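Subbarao Devadiga
15 Nov 2018

Thread on the jaw fault in the handheld grippers. Long, mostly numbers and wiring. 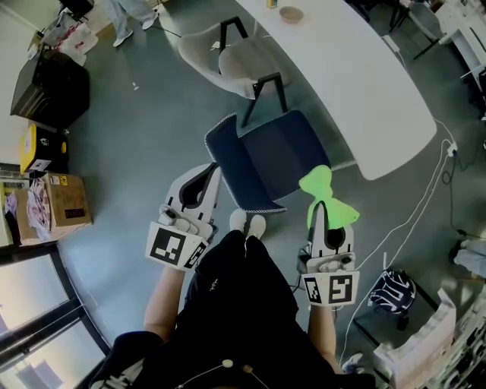
Why did the right gripper report "closed" when it was holding something?

The firmware inferred "closed" from motor current alone. A soft object raises the current slowly, so the controller read the rise as the jaws meeting each other, and logged a width of zero.

2/ Background for people who don't follow this account. We record tidying tasks with a pair of handheld grippers, one per hand, and train the arm policy on the result. Jaw width is one of the channels. If jaw width is wrong, the policy learns to grip wrong.

3/ The fault first showed up on the arm, well downstream of where it started. During replay tests in August the arm would pick up a piece of fabric, carry it a short distance, then squeeze until the motor driver tripped on overcurrent. Jaw motor hot, driver off, item on the floor.

4/ First suspicion was the driver. We swapped it. Same trip. Second suspicion was a bad current limit in the arm config. It was set correctly. That cost us most of a week, and I'll take the blame for the order we did things in.

5/ Liette Boychuk found it by plotting commanded width against time for every soft-object episode. A good grasp should settle at a steady nonzero value. These settled for a moment, then stepped straight to zero and stayed there until release.

6/ The step is sharp. One sample it's a plausible width, next sample it's zero. No human hand closes a jaw that fast. Anything that sharp in a recording of a person is the instrument talking.

7/ Here is the logic as shipped in the Nernero firmware. The jaws have a small assist motor. When motor current stays over threshold for a set time and velocity is near zero, the controller declares the end stop and re-zeroes the width encoder. It was written for calibration at startup.

8/ It was supposed to run at startup only. A refactor moved the check into the main loop and dropped the guard flag. On rigid objects you mostly get away with it, because current jumps past the upper bound and the check rejects it as a stall. Foam and folded cloth sit right in the window.

9/ So the rule was: hold something soft, hold it still, and the gripper forgets how wide it is.

10/ It gets worse after release. The encoder was re-zeroed at the held width, so once the jaws open, every later reading in that session is short by that amount. One bad grasp poisons the rest of the recording. A second soft grasp stacks another offset on top.

11/ Scope. We had 2,164 episodes recorded on that firmware build. 1,386 contain at least one soft-object grasp. Of those, 851 show the step to zero.

12/ The other soft-grasp episodes look clean. We think the holds were too short to satisfy the timer. I would not call that proven. They are quarantined with the rest until someone checks them against the video.

13/ Can the bad ones be repaired? Partly. The re-zero event leaves a signature, so you can find the sample, read the width just before it and add that value back to everything after. Works well for a single event per session.

14/ With two or more events the error from each correction carries over and the widths drift. We tried it on a handful and dropped the idea. Those sessions get recorded again.

15/ The wrist pose data is fine. Pose comes from the marker cubes on the back of the grippers and never touches the encoder. If you only use our poses, you can stop reading.

16/ Now the safety part. The trip on the arm was the good outcome. The driver limit is there to protect the motor, and it is set well above what you would want on a finger.

17/ A policy that has learned "grasp, pause, close to zero" will do the same with whatever is between the jaws. Our replay cell has an interlock, and no one was inside it during any of these runs. I'd still rather the limit had been somewhere else.

18/ Changes on the arm side, in place now:
Separate force limit at the jaw, below the driver limit.
Any commanded width step larger than the jaw can physically travel in one cycle is rejected and the arm holds position.
Three rejected commands in one run end the run.

19/ Changes on the gripper side:
Guard flag restored. Re-zero only runs at startup, with the jaws empty and the operator confirming.
Current no longer decides anything about width.
Encoder index pulse is logged, so an offset can be seen in the file without plotting it by hand.

20/ Changes in the pipeline. Banodari, our ingest checker, now fails an episode on any jaw velocity above the mechanical maximum. This is a one-line test. We had it for wrist pose from the beginning and never wrote it for the jaws.

21/ On why testing missed it: the acceptance set for the firmware was a steel block, a plastic cup and a wood dowel. All rigid. The refactor passed on every one of them. The set now includes an open-cell foam pad and a folded dish towel, each held still well past the old timer.

22/ Several of you asked whether the older Hegde grippers are affected. Different board, no assist motor, no such check. Their width data is unchanged.

23/ Sarkuvis units share the Nernero board. If you have one, hold a sponge in the jaws without moving, release, close fully on nothing and read the width. If it goes negative, you have the bug. Pull the build and revert to the previous one.

24/ A reply asks whether the operators could have noticed. I don't see how. The jaws feel normal in the hand and the status light doesn't change. The width value was on a debug page they had no reason to open. It's on the main recording screen now, in large digits.

25/ Another asks if we'll publish the repaired set. Yes, with a per-episode flag for untouched, corrected or withdrawn. The correction script goes out with it so you can disagree with my thresholds.

26/ Still open: a few sessions show a small offset with no re-zero signature at all. Could be belt slip on the encoder pulley. Liette has one unit apart on the bench and I'll add to this thread when she has measured it.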